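Recording Fruit Pick-and-Place Demos with Two Hand-Held Grippers

Trudstead docs, data collection, part 2. Last edited 31st August

You need a pair of grippers, a shallow tray, some fruit and more patience than the task appears to deserve. Our first Clitell set ran to 766 episodes, and I can report that a strawberry has very few opinions about where it wants to be held.

Before you record

Charge both units and wipe the finger pads. Put the tray on something soft and uneven at least part of the time. A policy that has only ever met a flat desk will treat a duvet as a natural disaster.

Mix the fruit. Firm and soft in the same tray is what you want, so the model has to pick a grip width every time it picks a fruit.

Recording an episode

Start with both grippers open and clear of the tray. Press record, wait for the tone, then bring the near gripper down with one finger on each side of the fruit. Stop there for a beat before closing – the pause makes the contact moment far easier to label.

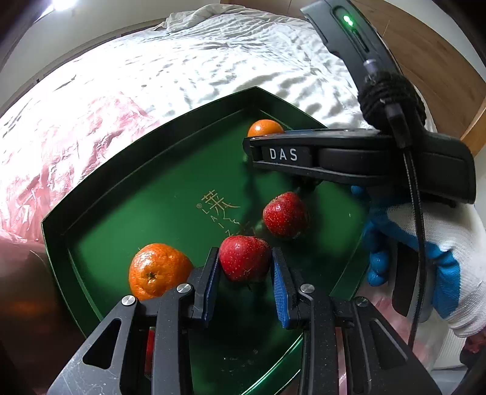
Fingers open on either side of the near strawberry, pads not yet pressing.

Close slowly, lift straight up, and set the fruit down in its new spot. Keep the second gripper moving at a normal pace too. If it hangs frozen in the air, the model will learn to do that, and do it beautifully.

After 11 episodes, swap the fruit positions and turn the tray. Replace any strawberry that has gone to jam.

Uploading

Drop the session folder into Tendus and tag it with surface and fruit type. Episodes with a dropped fruit stay in, tagged "drop". Episodes where you ate the fruit do not.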